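4.6 Checking the Sorting Routine

1. Place the board flat on the table and clear the area beneath the arm.
2. Load the Taltden sorting program and set the speed to 16 percent.
3. Press Start and stand clear.

CAUTION: Keep hands off the board until the status light is steady. 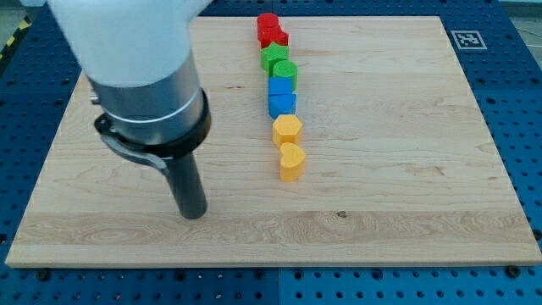
The Vonano controller saves the block order at the end of each run. Compare the saved order with the board. Blocks of one color should stand next to each other – as with the two red pieces at the back of the row and the two yellow ones nearest the front. If the order differs, repeat step 2.

NOTE: Ostby supplies replacement blocks.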